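Papierkram auf dem Hof: Tipps für das Büro zwischen Küche und Stall

Wer Flächenprämien oder andere Beihilfen beantragt, sammelt im Lauf eines Jahres mehr Papier an, als in einen Ordner passt. Die folgenden Hinweise stammen aus unserem eigenen Betrieb und von Lesern, die uns geschrieben haben. Sie ersetzen keine Beratung. Welche Fristen gelten und welche Nachweise verlangt werden, steht im jeweiligen Bescheid oder im Merkblatt der zuständigen Stelle.

Einen festen Platz bestimmen

Post, Lieferscheine und Bescheide kommen in eine flache Kiste neben der Haustür. In der Küche bleibt nichts liegen. Die Kiste wird geleert, sobald der Boden nicht mehr zu sehen ist, spätestens aber am Monatsende. Eine Kiste mit Deckel taugt nicht, weil sich auf dem Deckel wieder etwas stapelt.

Ein Ordner pro Antragsjahr

Früher haben wir nach Themen sortiert: Tiere, Flächen, Maschinen, Bank. Bei jeder Rückfrage musste dann aus vier Ordnern gesucht werden. Jetzt gibt es einen Ordner pro Antragsjahr mit 11 Registern. Die ersten beiden sind immer gleich belegt:

1 Antrag mit Eingangsbestätigung
2 Bescheide und Schriftwechsel

Den Rest kann jeder nach seinem Betrieb einteilen. Bei uns folgen Flächenkarten, Pachtverträge, Düngung, Pflanzenschutz, Tierbestand, Lieferscheine, Rechnungen, Fotos und Sonstiges.

Eingangsbestätigung sofort ausdrucken

Nach dem Absenden eines Onlineantrags nicht einfach das Fenster schließen. Die Bestätigung als PDF speichern, ausdrucken und die Uhrzeit daneben schreiben. Erscheint keine Bestätigung, ein Bildschirmfoto machen und noch vor Fristende anrufen. Den Namen der Person am Telefon notieren. Jennylyn Saludo aus Skirkisstead heftet für solche Gespräche ein liniertes Blatt vorne in den Ordner und schreibt jedes Telefonat in eine Zeile.

Flächen vor dem Antrag nachrechnen

Die Summe der Schläge gehört auf einen Zettel, bevor das Formular geöffnet wird. Bei uns sind es 56 Hektar, und ein einziger Zahlendreher bei einem kleinen Schlag von 2,109 Hektar hat einmal eine lange Rückfrage ausgelöst. Am besten liest eine Person vor und die andere hakt ab. Hecken, Gräben und Wege dabei einzeln durchgehen, besonders dort, wo sich seit dem Vorjahr etwas geändert hat.

Thermopapier kopieren

Kassenbelge vom Landhandel oder von der Tankstelle verblassen, im warmen Auto noch schneller. Also gleich kopieren oder scannen und das Original hinter die Kopie heften. Nicht mit Klebeband über die Schrift gehen, der Kleber kann sie auslöschen. Auch Klarsichthüllen mit Weichmacher sind ungünstig. Papierhüllen sind besser.

Dateien ordentlich benennen

Jahr, Monat, Betreff – in dieser Reihenfolge, ohne Umlaute und ohne Leerzeichen. Dann sortiert der Rechner von selbst richtig. Von jedem Jahrgang liegen bei uns 2 Sicherungen vor, eine auf einem Stick im Büro und eine auf einer Festplatte im Haus der Eltern. Im Juli wird geprüft, ob sich beide noch öffnen lassen.

Auf die Auszahlung nicht warten

Kommt eine Zahlung später als geplant, hilft eine einfache Liste: links die festen Abgänge, rechts das, was sicher eingeht. Die Prämie steht erst rechts, wenn sie auf dem Konto ist. Brendan Brennan vom Hof Brirkeck spricht mit dem Landhandel schon im Frühjahr über Zahlungsziele. Danach, sagt er, sei es meistens zu spät für gute Bedingungen.

Alte Möbel als Schreibplatz nutzen

Ein eigenes Büro ist nicht nötig. Eine Kommode oder ein Frisiertisch mit Schubladen reicht, wenn die Ordner in Griffweite stehen. Wackelige Beine mit Filz ausgleichen, klemmende Schubladen an den Laufleisten mit Kerzenwachs einreiben. Stifte, Locher und Heftgerät kommen in die oberste Schublade.

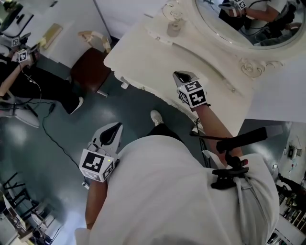
Stempel und Stifte

Für Unterschriften nur dokumentenechte Kugelschreiber verwenden. Gelstifte verschmieren auf glattem Papier. Stempelkissen liegend und geschlossen lagern, sonst läuft die Farbe auf eine Seite.

Ausmisten mit Augenmaß

Vor dem Wegwerfen die Aufbewahrungsfrist im Bescheid nachlesen und das Jahr, ab dem vernichtet werden darf, mit Filzstift auf den Ordnerrücken schreiben. Pachtverträge und alte Flächenkarten heben wir dauerhaft auf. Sie liegen in einem trockenen Karton im Obergeschoss, nicht im Keller.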